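Rerkine paper: does mixing in home data really help?

tudose_fan
posted 9:40 am
Anyone else read the Rerkine writeup yet? Short version: they train a two-arm pick and place policy on handheld gripper demos, no robot at collection time. Set A is all lab table. Set B is the same number of demos spread over people's homes. Same network, same training steps. B wins on new rooms by 15 points. Seems big for just changing where you stand.

kettlebit
15 points over how many trials tho

tudose_fan
142 per set. Same objects for both, test rooms not in either set.

kettlebit
ok that's better than I expected. still one robot, one lab. And the home demos came from more people, so is it the rooms or the people? they don't split that out. different hands, different speeds, different grip habits. I'd want that before I beleive the headline.

mossgate
They do split it, appendix, second table. Same 13 people in both sets. Ileana Căpraru's group pushed them on it at the workshop in April, so they reran.

kettlebit
missed that. fair. still think speed matters, people slow down when they're at a bench being watched

Zikmont
Ran something close on our Gevar arms. Smaller, 40 demos per object. Home data helped on new rooms, hurt a bit on the plain table. Nobody in the paper talks about the table drop. It's in their plot if you squint.

mossgate
hurt how? missed grasps or bad placement

Zikmont
Mostly placement. Grasps fine. Arm lets go too early, too high. My guess is soft surfaces. On a bed or couch you can drop from a little up and it's ok, on a hard table the fruit rolls off. Policy learns the sloppy release.

tudose_fan
So add more tables to B?

Zikmont
Or label the surface. Haven't tried. Bedroom demos look like this, orange in each gripper:
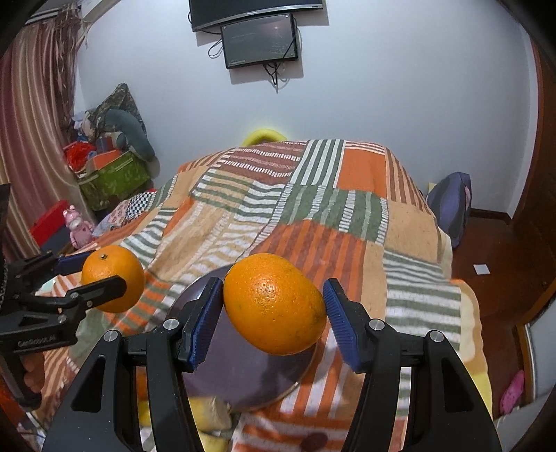
Do you need a wrist camera on the robot that matches the handheld one? Close to it, yes. Same lens and same mount angle, otherwise the policy sees the fingers in the wrong spot and reaches short.

kettlebit
reaches short is what we got with a swapped lens. took a week to find

mossgate
I don't buy the soft surface thing fully. Could be timing lag between the gripper width signal and video. That would give early release too, on any surface.

Zikmont
Would show up in set A then. Doesn't for us.

mossgate
Unless A was recorded after you fixed the sync. Was it?

Zikmont
hm. have to check the logs. will post tonight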